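Comparison of Two Velocity Controllers for a Simulated Mobile Base in an Apartment Scene
Final project report, Mobile Manipulation Lab
2021-03-02

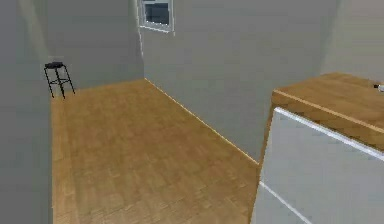 1. Purpose

The project compares two controllers for driving a mobile base to a goal near a piece of furniture. The first is the proportional controller supplied with the Geltia simulator, called P in this report. The second is a short-horizon predictive controller that we wrote for the course, called H. Both send linear and angular velocity commands to the same base model and read the same simulated camera. The arm was not part of the tests and its joints stayed locked.

We wanted to know whether H justifies its extra computing cost in a small indoor space. The course notes claim a large benefit in narrow passages but give no numbers for open floor, and most of our goals are on open floor.

2. Scene and task

All runs used the Plotis apartment scene. The base starts near the kitchen counter and has to stop in front of the black stool in the far corner, facing it. The counter and the walls are treated as fixed obstacles. We chose the stool as the goal because its legs are thin and hard to pick out against the gray wall at low render resolution, which puts some load on the camera side as well as on the controller.

The goal position is estimated from the camera by the detector from the Ververidis package, used without retraining. The estimate is updated on every control step. If the detector returns nothing, the last estimate is kept.

3. Method

Each controller was run 300 times. Start positions were drawn at random from a small region beside the counter and start headings from a range of 30 degrees on either side of the straight line to the goal. The same list of starts, generated with seed 3464, was used for both controllers, so every P run has a matching H run.

A run counts as a success if the base stops inside the goal region without touching anything. A run that exceeds the time limit is a failure, even if the base is still moving toward the goal. We also logged path length, final heading error and the time spent computing each command.

Gains for P were tuned by hand on a separate set of starts. H has 4 cost weights — distance, heading, effort and clearance — and these were tuned on the same separate set. We tried to spend equal time on both, but H took longer because a bad clearance weight makes it stop well short of the goal.

4. Results

Success rates were close. P failed mostly when the start heading was near the limit of the range: it turned and drove at the same time, swung wide and clipped the counter edge. H did not show this pattern. Its failures were nearly all timeouts, with the base creeping forward while the goal estimate moved between steps.

Paths under H were shorter from angled starts and about equal from straight ones. Final heading error was lower under P. We think this is a tuning effect, as the heading weight in H was kept low to avoid oscillation close to the stool. Computing time per command was much higher for H but stayed inside the control period on the lab machine.

5. Problems

The goal estimate is noisy at long range. Part of this comes from the render itself, where the crossbars of the stool blur into the wall. We first blamed the controller for the creeping behavior and lost several days on the cost weights. Replaying the logs with the true goal position removed most of the timeouts. A simple low-pass filter on the estimate should be added before any further tuning.

Wheel slip is not modeled. Both controllers will look better here than on the Oncombe base in the lab.

6. Next steps

The hardware tests are planned for July. Before then we intend to add the filter, rerun both controllers on the same starts, and try P with a rotate-first rule for large heading errors. If that rule removes the counter contacts, P would be the preferred choice for open floor. Logs and parameter files are in the course repository under the group folder.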